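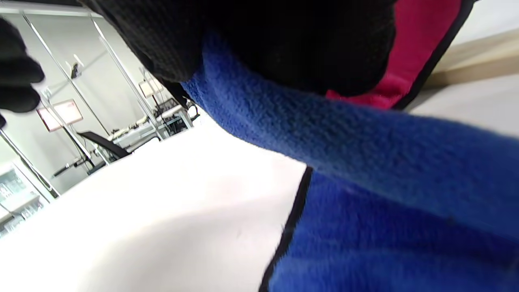

Blue fleece with black edging, next to white fabric

Search tickets Search

Ticket 715 – Paired phone drops when engine restarts after auto stop
Status: Resolved
Product: Sirkora head unit, Grondholm wagon
Opened by: Chie Matsuda
Assigned to: Amedeo Caruso
3 min read

Reported problem

Customer's car loses the Bluetooth connection every time the engine restarts from an auto stop. Audio cuts out, the screen stays lit, and the phone has to be picked again by hand from the device list. A full start from key off connects normally. Fault began in April after the 12-volt battery was replaced at an independent shop. No warning lights. Two phones from different makers behave the same way, so the phone is an unlikely cause.

Steps the customer had already tried:
Deleted and re-added both phones
Factory reset of the head unit from the settings menu
Turned auto stop off with the dash button (fault does not occur)

Log

Caruso, 9:10 a.m.
Reproduced on first drive. Connection lost on each restart. Cranking a warm engine with the key does not trigger it. Pulled stored codes. Body module has a low voltage event with a count of 188. Head unit has no codes at all. Cleared everything and drove again. The low voltage event came back at the first restart.

Caruso, 9:55 a.m.
Checked battery type. The replacement is a Frade AGM of the correct size and rating. Load test passed. Terminals clean and tight. Ground strap to the body tested under load, drop within spec.

The new battery was never registered to the car. The battery sensor is still using the charge history of the old one. Registered it with the scan tool and let the car sit locked so the modules could go to sleep.

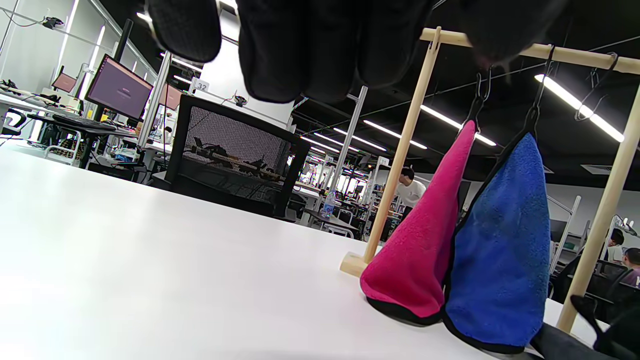 Caruso, 1:20 p.m.
Drove it again after the rest period. Low voltage event no longer logs, but the phone still drops. Registration was needed but is a separate matter from the audio fault. Left the ticket open.

Matsuda, 1:45 p.m.
Asked the customer for the shop invoice. It lists the battery and "fuse, radio circuit." Please check what was fitted and where.

Caruso, 2:30 p.m.
Found it. The head unit is meant to be fed through the Huner voltage stabilizer, which holds the supply up while the starter turns. On this car the fuse had been put back one slot over, in a position that feeds the same connector straight from the battery. The radio works normally from there until the voltage dips. The dip is too short to reboot the screen but long enough to reset the Bluetooth board, which explains why the display stayed on.

Slot labels on the underside of the cover are hard to read and the two positions take the same fuse. Go by the diagram in the owner's manual – the cover print on early cars is offset by one row.

Moved the fuse to the stabilized slot. Measured supply at the head unit connector during restart. No visible dip on the meter, compared with a clear one before the change.
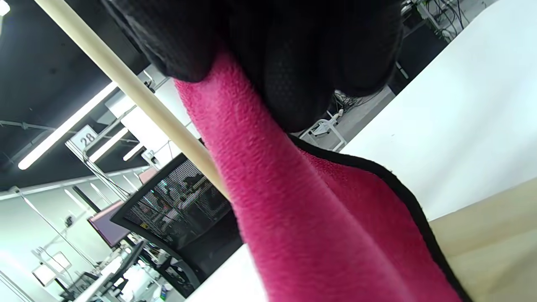

Drove a loop with repeated auto stops and a call in progress. Call held through every restart. Repeated with the second phone, same result. Stabilizer output checked with headlights, rear defroster and blower on high. Stable.

Matsuda, 4:05 p.m.
Customer collected the car and confirmed music continued through a restart on the way out of the lot. Will leave the ticket pending for the standard wait period.

Resolution

Fuse for head unit supply moved to the stabilized slot. Battery registered. No parts replaced. No software update applied – the installed version was already current.

Notes for similar tickets

If the connection drops on auto restart only, check the fuse position before reflashing or swapping the head unit. A factory reset will not help and wipes the radio presets. Low voltage counts in the body module point to registration or battery condition and should be handled first, as they can mask the second fault.

Closed by Matsuda after no further contact from customer.

2 comments
3 shares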